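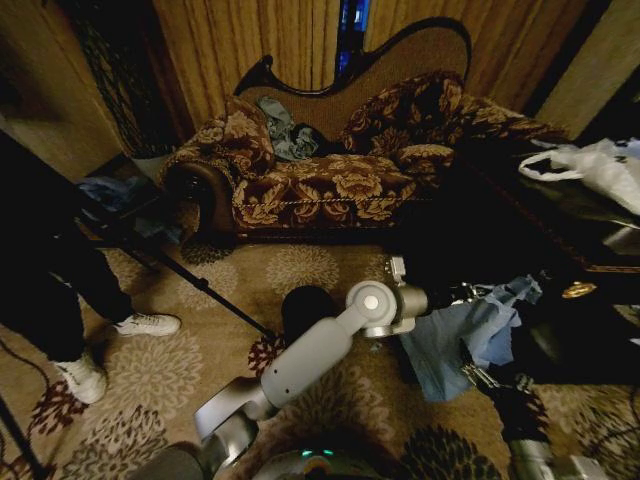 The chaise, curtains nearly shut, as the genre requires.

22 February 2021

I have finished The House at Ustow. All 22 episodes of it, including the two that were plainly made because somebody had already paid for the horses. I started in December, when I was feeling sorry for myself and wanted a costume drama with a lot of staircases in it, and I have come out the other side with strong opinions about inheritance law and a habit of saying "I shall not be at dinner" when I mean I'm having toast.

If you haven't come across it, it's a family saga set in a made-up spa town, and it follows the Grabowskas, who own the mineral baths, and the Zitances, who own the railway that brings people to the baths. They hate each other. They also cannot stop marrying each other, which you would think might have been dealt with by a stern talk somewhere in the first series. The old Grabowska widow runs the whole town from her bedroom and has a bell. I want the bell. I have never wanted a prop so much in my life.

The first series is properly good. It's slow, but slow in the way of a long bath, and the dialogue is sharp enough that you don't notice you've just watched eleven minutes of people discussing a drainage contract. Everyone whispers. Everyone's gloves are exquisite. The younger Zitance son comes home from abroad with a moustache and a secret, and for once the secret is worth the wait (I won't say, but it's in the boathouse).

Then comes the second series, and with it the Stovomden plot.

I have tried to explain the Stovomden plot to three separate people and lost all of them at the same point. Stovomden is a bank. It is also, later, a ship. I think the bank owned the ship, but there's an episode where a man stands on a quay shouting "Stovomden is finished!" and for the life of me I couldn't tell you whether he meant the one with the counters or the one with the funnel. He's crying, so I suppose he had shares in both. 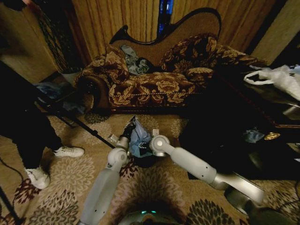

What saves it is the widow. Whenever the money business gets too thick, they cut back to her in bed with her letters, opening them with what looks like a fish knife, and she says something horrible about somebody's mother and you're happy again for half an hour. There's a scene in episode nine of the second series where she is told her grandson has eloped, and she simply asks what's for pudding. I rewound it twice. Then I had to go and find some pudding.

I do have complaints. The music is one of them. There are, as far as I can tell, two tunes, one for love and one for trains, and by the end they'd started using the train one for love. I also counted the fainting, because by February I needed a hobby, and gave up when the doctor fainted. You can't have the doctor going over. Who is that for?

And the subtitles! I watched it with them on because of all the whispering, and whoever did them got bored somewhere near the end of the first series. "[sighs in hallway]" I can live with. "[more of this]" I took personally.

The finale is going to annoy people. I've read up to 200 comments under one review and they were split between those who think the last shot of the empty railway carriage is a masterpiece and those who want their winter back. I'm on the side of the carriage, mostly. It's a brave thing to end a family saga with none of the family in it, and after that much shouting the quiet was very welcome. But I did want to know who got the baths. You can't spend two series waving a will about and then not read it out.

There is also a book. The whole thing is adapted from a novel of 708 pages, which I have now ordered, against the advice of my bookshelf and my wrists. Apparently the widow is barely in it, and there is a long middle section about peat. I'm told the bank is just a bank, though, so that's something.

Next up is either the Danish thing with the lighthouse or the baking competition everyone was on about last year. I'm leaning towards the baking. I could do with some people who are pleased to see each other.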